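Robot Manipulation, Practical Strand
Handout 4: Comparing grippers and controllers on a pick-and-place task
Bastien Tanguy
Last revised 24/05/2020

Where we have got to

Last time we finished with the arm moving nicely between poses and nothing at all in its hand. This week it gets to hold things, and I think this is where the course becomes really good fun. Moving an arm through free space is mostly geometry. Once fingers meet an object you also have friction, timing, contact forces and a controller that may or may not agree with you about where the fingers are.

You will compare two grippers and two controllers. All of it runs in the simulator, on the shared Wodomo project folder, so you can crash as hard as you like. Please do crash it a few times! Watching a grasp fail slowly, step by step, teaches you more than a page of my equations.

What you need before you start

Your working copy of the arm model from Handout 3, with the joint limits corrected. If your elbow still bends further than it should, fix that first or your reach results will be nonsense.

The two gripper files. I call them Cludden and Gredatska after their folder names, and the lab sheets use the same names. Cludden is a parallel gripper: both fingers slide in together and stay parallel the whole way. Gredatska is an angular gripper: the fingers swing in on pivots, so the tips travel along an arc.

The two controller scripts, position.py and impedance.py. Read them both before running either. They are short.

The grippers

A parallel gripper is easy to reason about. The grasp centre stays put as the fingers close, so if you line up with the middle of the object you will still be lined up at contact. The price is that the fingers need clear space on both sides, and they need it at full opening, all the way down.

An angular gripper is more awkward. As the fingers swing, the tips move along the approach direction as well as inwards, so the height you chose with the gripper open is no longer the tip height when it closes. Students nearly always forget this the first time (I did too, and spent a whole afternoon blaming the physics engine). You have to work out the tip position at the width of the object, then move the wrist to suit. On the other hand, it copes rather well with round things, and a swinging finger can sometimes get round the side of an object where a sliding one would bump into it.
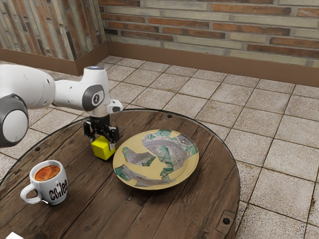
Choosing a grasp means choosing a direction of approach, a width and a height, in that order. Do the direction first because it rules out most of the bad options straight away. For a cube, come straight down and turn the wrist until the fingers are square to two opposite faces. With the yellow cube between the two fingers, just clear of the tabletop, look at how little height there is to play with underneath: a placing height set slightly too low would press the cube into the planks. Then think about the mug. It has a looped handle on one side, so a pair of fingers coming down over the outside must either miss the handle or line up with it, and it is full nearly to the brim, which makes a tilted wrist a poor idea. The plate is a different problem again, being wide and shallow, and for most of you the sensible answer will be to grasp it by the rim from the side or to treat it only as a place to put the cube. I would like to see some attempts at the rim, though!

Width comes next. Open far enough to allow for your position error on both sides and then a little more. Opening all the way every time feels safe but costs you time and sweeps the fingers through space that may have something in it.

Height last. Write down which point you are measuring from. The flange, the gripper base and the fingertips are three separate frames, and half the emails I get about this exercise turn out to be a mix-up between two of them.

The controllers

Position control asks each joint to be at a given angle and pushes as hard as it is allowed to until it gets there. It is quick, tidy and completely stubborn. In free space that is just what you want. In contact, a small error in height becomes a large force, and in the simulator you will see this as the object shooting out sideways or trembling between the fingers.

Impedance control makes the arm behave as if a spring and damper joined it to the target. If something is in the way, the arm gives a bit. You choose how much by setting the stiffness K and the damping D:

F = K (x_target - x) + D (v_target - v)

High K feels much like position control. Low K is gentle, but the arm sags away from its target when it carries a load, and it may stop short of where you wanted to let go. There is no single right value. Try a stiff setting for the approach and a softer one for the last part of the descent, then change them one at a time. Changing K and D together makes the plots very hard to read.

A word on damping. If the arm bounces at contact, people tend to turn K down and down until nothing moves properly. Try raising D first. But go gently, as too much damping with a large time step will make the simulation itself unstable, and it looks remarkably like a badly tuned robot.

The exercise

Set the random seed to 1,677 so that everyone gets the same starting poses. For each pairing of gripper and controller, run 5 trials of picking up the cube and placing it on the plate. Start every trial from the home pose. Don't throw away the bad ones.

For each trial, record:

Gripper and controller used
Whether the cube was lifted clear of the table
Whether it was released on the plate and stayed there
Highest finger force during the grasp
Time from leaving home to release
Anything odd you noticed, in plain words

That last entry matters a lot to me. "Cube turned a little as the left finger touched first" is a lovely note, and it tells me far more than the word "fail" in a column.

When you have the full set, pick your best pairing and shift the cube's reported position slightly while leaving the real cube where it is. This stands in for a camera that is a bit out. Keep increasing the shift until the grasp stops working. I find this the most exciting part of the whole sheet, as the ranking from the tidy trials quite often changes here.

Common trouble

The cube slips on the way up. Check the friction setting on the finger pads before you raise the grip force. The default in the Gredatska file is low.

The fingers pass through the cube. Your time step is too long, or the collision shapes are switched off. Look in the viewer with collision shapes shown.

The arm takes a strange path to the plate. The inverse kinematics has found a different elbow solution. Give it the present joint angles as the starting guess each time.

The cube sticks to one finger after release. Open a little wider, wait a moment, then go straight up. Don't move sideways until the fingers are well above the cube.

Writing it up

Two pages, plots included. Show force against time for one good grasp and one poor one on the same axes, and explain the difference in your own words. Say which pairing you would choose and for what sort of object. If your answer is "it depends", tell me on what.

For background, read the Lý notes in the course folder, sections on contact and compliance. The derivation in the second half is optional, but do try it if you enjoyed the spring and damper part.

Write-ups are due in June, through the usual upload page. Bring your worst trial to the next session as a saved replay and we will go through them together on the big screen.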